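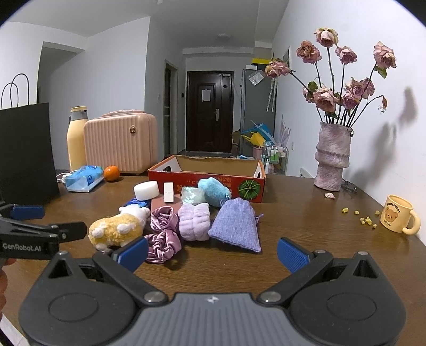 A plush sheep, a satin scrunchie and a rolled towel on the table.

Keeping Peace at Home While You Tidy: Tips for Couples

My wife and I have been married for a long time, and I think we had more quarrels about drawers than about money. I am writing down the habits which helped us. Some are small, but love in a house lives mostly in small things.

Ask before you throw away. An old ticket or a cup without a handle can be a memory for the other person. If you are not sure, put it in a box, write the month on the lid and ask on Friday, when both of you are less tired.

Do not sort the other person's things alone. Even when you do it from love, it can feel like a judgment. My friend Jairo Sotelo once arranged all his wife's letters by size and he had to apologize for 3 days.

Give each person one shelf without rules. On this shelf nobody comments. Mine has fishing magazines and a radio from Vainio that does not play anymore.

Work for 60 minutes, then stop. After one hour people begin to say things like "you always" and "you never." Drink coffee, sit down, and continue only if both want.

Say thank you for the usual work too. The person who wipes the stove every evening hears it less often than the person who paints the wall one time.

Keep love letters dry. Use a paper box with a lid, far from the kitchen and from the outside wall. Plastic bags hold the damp inside. Do not use rubber bands, they become sticky and leave brown marks. A cotton ribbon is better.

For gifts you do not like, wait one year. Then speak about it kindly, or let the thing move to the hall closet. My mother-in-law, who is 89, says she still waits with one vase.

If you quarrel anyway, finish the drawer first. An open drawer in the middle of the room makes the quarrel longer. Close it, go for a walk separately, and talk at supper.

Martti Heiskanen

Next page: How to wash wool blankets by hand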